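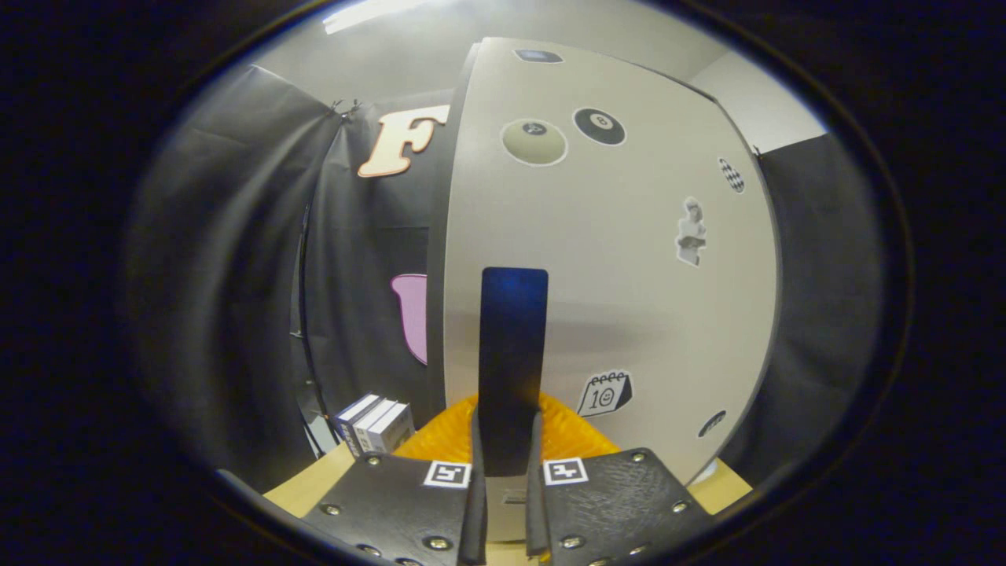 June, by Kamarul Sopacua

Spent the whole evening on the gripper budget again, and I still can't make it come out the way Skarphéðinn wants. He's got his heart set on a second pair from Grukell, and the quote is $1,219 before shipping (shipping!!). I keep going back to the pads. The narrow black ones were holding that tall navy block by its lower end, standing straight up, and if we're happy with that kind of grip then I'd sooner buy 20 spare pads and a bag of bolts and put off the second pair till fall. The plates have those silver bolts all along the edges and I'd bet money we lose a few.

Then there's Lelstead, who'll sell us a whole kit for $1,948, with a case we don't need. Over 60 emails with them so far and I still don't know if the fingers come with it!

Oh, and new markers. I want a spare set of the little square ones, they're cheap, just put them on the list. Skarphéðinn says he'll call Grukell in the morning and ask for a discount. I'm going to bed.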